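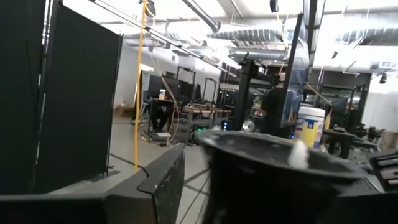
Wycliffe Minja wanted to know why cotton is so soft if it grows on a plant, because every plant in his yard is scratchy. Good question! Lets get into it.

Cotton starts as a seed. The seed grows into a bush, the bush makes flowers, and the flowers fall off after a few days. What's left is a green pod called a boll. Say it like "bowl." Inside the boll are the seeds, and out of each seed grow thousands of tiny hairs. Those hairs are the fluff.

Why would a seed need hair? To travel. Wild cotton fluff can catch the wind, or float on water for a while. Same trick as a dandelion, sort of.

When the boll is ripe it dries out and splits open – pop, white puff. But the outside of the boll turns hard and pointy. So Wycliffe is partly right. The plant IS scratchy. Pickers used to get their fingers all cut up.

Now the soft part. Each hair is a tube, super thin, much thinner than a hair on your head. While it's growing it's full of liquid. Then it dries and goes flat and twisty, like a ribbon. All those twists leave little pockets of air. Squeeze a puff and you are mostly squeezing air. Soft!

The twists also help the hairs grab onto each other. That's how you get thread. Pull some fluff, twist it, keep pulling, keep twisting. Try it with a cotton ball. Go slow or it breaks.

Thread gets woven or knitted into cloth. T-shirts, towels, jeans, socks.

What about the seeds? They get pulled out first, by a machine called a gin. Short for engine. Some seeds are planted again, some get pressed for oil and alot goes to feed cows.

Words to know
Boll – the pod that holds the seeds and fluff
Fiber – one of the tiny hairs
Gin – the machine that takes the seeds out

Next time: wool, and why it itches.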